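Smoke Gray Compartment Box with Hanging Tab
Item 1436
Sold by Prorberg Desk & Craft

I put off stocking small organizers for ages, mostly because the ones I kept getting sent had lids that came away in my hand. Then Odette Pichon brought one of these to the shop in January and I ordered 100 of them that same afternoon! It's a see-through gray plastic box with a hinged lid, and clear dividers split the tray into rectangular compartments.

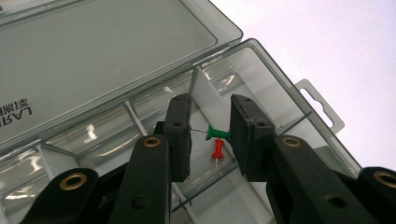 I keep one by the register for push pins and spare fuses, and another at home for beads (my daughter's, mostly, though I've been known to borrow a few). The gray tint is light enough that I can tell what's in there with the lid shut. There's a flat tab on one end with a long slot in it, so it'll go on a pegboard hook if your table is as crowded as mine.

A few things people ask me. Yes, it wipes clean with a damp cloth. No, I wouldn't put it in the dishwasher. And please close the lid before you hang it up, I've swept up enough pins for one lifetime.

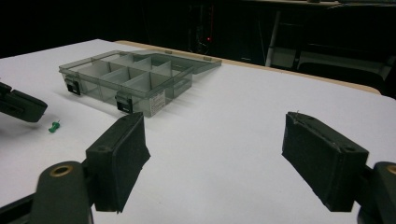

We've sold 890 so far, a lot of them to quilters and model train folks. Amos Ruiz-Ortega over at Clundgate took a whole carton for his repair bench and came back for more.

Orders go out from the Ostrowski street shop. If you need a full carton, write to me first so I can check what's on the shelf.

Price checked 4 Apr 2024. Color: smoke gray only.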